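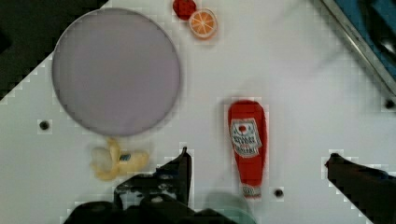
Raili Partanen asks whether the arm has taken anyone's job at Nonby. No posts cut so far. The tidying shift became a checking shift.

1/ Ketchup bottle, peeled banana, orange slice: our training set for new staff. They learn to stop and restart the arm on these.

2/ The strainer tray is the awkward target, with its raised rim. Operators log each miss by hand, 237 since September. 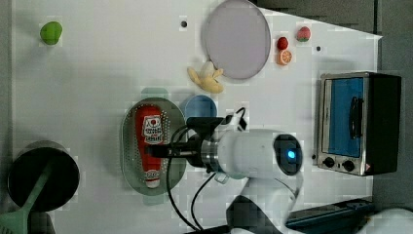
3/ Pay grade: unchanged. Saimi Ikonen has raised it with Temura.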